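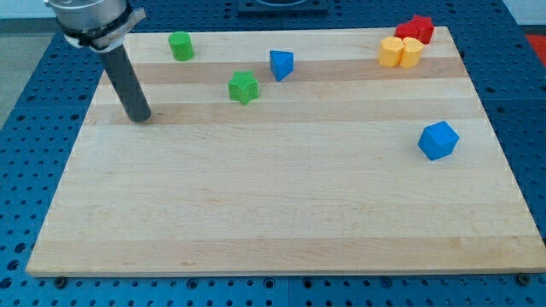 TALLASHOLM, 2026-01-22. Zonance, the cultural cooperation agency shared by the cities of Tallasholm and Ullineck, has published the technical terms for the Tallasholm Translation Rights Fair, to be held in May. The terms cover exhibitor registration, translation grants, stand construction and the handling of display copies. They apply to all publishers, literary agencies and public institutions taking part, including those exhibiting on a national collective stand. Stand surfaces may be of wood or metal, and the two may be combined, as with a light-colored board of long wooden strips laid flat on a blue metal table with round holes. Exhibitors bringing their own furniture must submit dimensions with the registration form.

The fair is the first joint event under the cultural agreement signed by the two city councils. Ullineck has guest city status for this edition and will present its program in the east hall, next to the rights center. The guest city program consists of author readings, a publishers' forum and a working session on school exchanges, and is financed separately from the commercial part of the fair.

Registration and allocation

Zonance received 726 preliminary expressions of interest before the terms were published. These do not count as registrations. Each applicant will receive an individual link to the registration form and must confirm the legal name of the company, the languages in which it publishes and the number of accredited staff. Applications without a completed language declaration will be returned once for correction and then removed from the list.

The rights center has 40 meeting tables. Tables are assigned for the full duration of the fair and may not be sublet. Two small publishers may share a table if they apply together and name one responsible contact. Placement follows language group first and date of complete application second.

Translation grants

Grants are available for literary fiction, poetry, drama, essays and children's books. The source text must have been published in one of the official languages of the European Union, and the target language must be a different one from the same list. Reprints and revised editions of existing translations are not eligible.

The grant is calculated per sample translation. The standard amount is 756 euros, paid to the translator and not to the publisher. For sample translations of verse, or of texts with a critical apparatus, the amount is 1429 euros. Payment is made after delivery of the sample and a signed statement that the translator will be named on the title page of any resulting edition.

"The earlier model reimbursed the publisher after the contract was concluded, and many translators carried the cost of the sample themselves," said Mehwish Kakakhel, head of grants at Zonance. "Under the new terms the translator is paid at the sample stage, whether or not the rights are sold."

Applications are assessed by two readers per language pair. Where the readers disagree, a third is appointed. Assessment reports are sent to the applicant in full, with the names of the readers removed.

Display copies and transport

Consolidated transport from Ullineck will be provided by Liu, the freight contractor appointed for the guest city program. Cartons must carry the stand number on two adjacent sides and a packing list inside the lid. Display copies not collected at the close of the fair will be transferred to the Tallasholm city library for its foreign language holdings. Exhibitors that do not agree to the transfer must state this at registration.

"The customs and tax position for display copies has been simple inside the Union for a long time. The difficulty has been labeling," said Khurram Jafri, technical director of the fair. "We have reduced the number of forms to one per consignment."

Documents

The full terms, the stand specification and the grant form are available from the Zonance press and information office in English, French and German. Accreditation requests from media should state the publication, the working language and any need for an interview room.

Press contact: Zonance, Press and Information Office, Tallasholm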